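Brush Club is back at the Grīnberga Room

Aug 24, 2021

Good news for everyone who has been asking since spring – Brush Club returns in October, and we have the big room all to ourselves again! If you missed the first round, it's an evening for people who paint with watercolor or ink and would like their brushes to last longer than a season. You bring what you have, we wash it, reshape it, sort it and talk far too much about bristles.

The first round was such a treat. Over 400 brushes came through the door in 9 evenings, including a whole cookie tin of skinny liners that one member had given up on years ago. Most of them went home with a point again, and I was so happy I told everyone at the bus stop.

A few things to know before you come. Leave the big house-painting brushes at home this time, we're sticking to thin ones. Bring a cup you can see through (it makes it so much easier to tell when the rinse water needs changing), a bar of plain soap and an old towel. Please don't leave brushes standing on their tips in water, even for a tea break! Lay them down flat to dry, with a little space between them, and stand them up in a jar the next day if you like.

We'll also have a swap table. Goka, the little art shop behind the post office, has promised a box of odd handles and end-of-line rounds, and the Wellari studio is sending paper offcuts for testing.

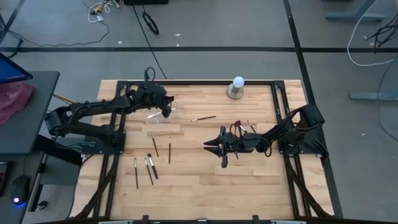 Marta Celska
Workshop editor

I do love thin brushes on pale wood – where there's a dark handle you can spot it right away, even on the one lying off on its own by the light bulb. The clear cup is harder to find, so look for its rim and the brush with the white tip inside.

Places are limited to 11 an evening, so put your name on the sheet in Room 441 or reply to this newsletter. Beginners are very welcome, and so are brushes in a truly terrible state. Those are my favorites!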